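I only went to the open day at Jenau for the free lunch, and I'll say so to anyone who asks. My aunt Stanisława Makowska had two passes, her knee was bad, and she told me over the phone that I was going in her place and I was going to be nice to people.

So there I was on a Friday morning with 43 strangers and a paper badge, shuffling down a corridor that smelled like floor wax! A man called Umesh Upadhyay met us at the door. He had the voice of somebody who'd given the same talk since June and still liked it. He pointed us at the little arm on its teal table and said, "Go on, ask it for something."

A kid at the front asked for the orange one.

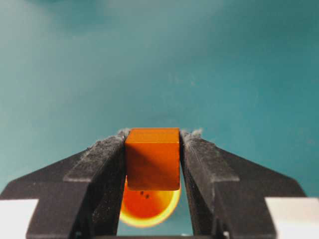

The orange cube, held tight.

I've watched my brother carry a birthday cake with less care. Two dusty black fingers, lint on the tips and everything, and that small block squeezed between them like it was worth a month's rent. The kid clapped. I clapped too (I was being nice to people). Then the kid wanted to know if the arm ever got bored, and Umesh thought about it for so long that the woman next to me started checking her phone.

"It did this 156 times yesterday," he said. "I got bored around 60."

That got a laugh, and the group drifted off toward the sandwiches. I meant to drift with them. But I kept thinking about my aunt, who sorted parts by hand at the old Wasilewska plant for most of her life, and who had asked me for exactly one thing: find out if it's gentle.
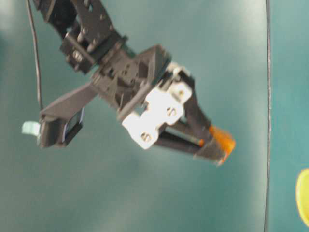 Lulcombe Short Fiction Group

"Can I see it with nothing in its hand?" I asked.

Umesh looked pleased, like I'd asked after his mother. We stood there, the two of us, looking at those bright orange fingertips, and I could hear plates clinking down the hall.

"Who wants to know?" he said.

"My aunt. She did this job."

He pulled over a stool. "Then call her," he said, "and put her on speaker."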